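Kleiner Thread übers Fliegen, über Gepäckgebühren und darüber, wie ich am Gate fast die Fassung verloren hätte. Wird länger, holt euch einen Kaffee.

Gebucht hatte ich bei Dorar, Hin- und Rückflug, nur mit »kleinem persönlichen Gegenstand«. So steht das da wirklich. Kein Koffer, kein Trolley, ein Gegenstand. Ich hab mich noch gefreut, wie billig das war!
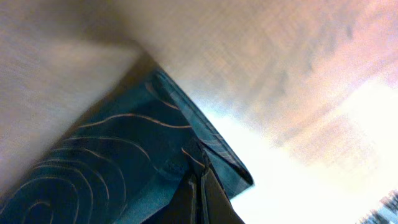
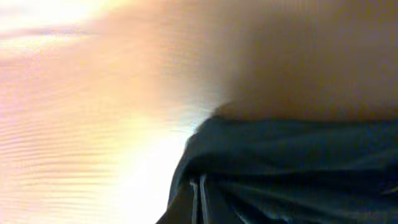

Hinflug: alles super. Tasche unter den Sitz, kein Mensch hat geguckt, ich war mit mir und der Welt im Reinen. Zwei Tage bei Freunden in Brunet, gutes Essen, viel zu wenig Schlaf.

Rückflug am 20. Februar, Flug 2109. Dieselbe Tasche, derselbe Inhalt (okay, plus ein Glas Honig, das dann an der Sicherheitskontrolle geblieben ist, anderes Thema). Am Gate 9 steht plötzlich so ein Messrahmen aus Metall und alle müssen ran.

Meine Tasche ging rein. Also – sie ging rein, wenn man ein bisschen gedrückt hat. Drücken gilt aber nicht, sagt die Dame. Die Tasche muss »von selbst gleiten«. Ich hab gefragt, wo das steht. In den Beförderungsbedingungen. Die hab ich dann im Stehen auf dem Handy gelesen, während hinter mir die Schlange länger wurde (sorry an alle!).

Vom Gleiten steht da kein Wort. Da stehen Maße und sonst nichts. Hab ich ihr gezeigt, sie meinte, das sei die alte Fassung. Die neue war auf der Website nicht zu finden, jedenfalls nicht mit Flughafen-WLAN und zehn Prozent Akku.

Bezahlt hab ich trotzdem, sonst wäre der Flieger ohne mich weg gewesen. Und die Gebühr war höher als das Ticket für den Rückflug! Genau das ärgert mich so: Man kann am Gate nicht verhandeln und nicht mal eben zur Konkurrenz gehen. Man steht da und zückt die Karte.

Zu Hause dann Beschwerde über das Portal Gemov eingereicht, kostet nichts, dauert ein paar Minuten. Antwort von Dorar: Textbaustein mit Bedauern und ein Gutschein über 10 Euro. Einlösbar nur für – haltet euch fest – Zusatzgepäck.

Ich finde, da muss die Politik ran. Einheitliche Maße für alle Airlines, und die Gebühr am Gate darf nicht mehr kosten als die bei der Buchung. Wer mit Vuvton fliegt, hat wieder andere Zentimeter als bei Dorar, da braucht man ja für jede Strecke eine eigene Tasche.

Den Gutschein hab ich abgelehnt und nochmal geschrieben, diesmal mit Screenshot der Bedingungen. Falls sich was tut, hänge ich es hier dran. Und wer die neue Fassung irgendwo findet: bitte Link!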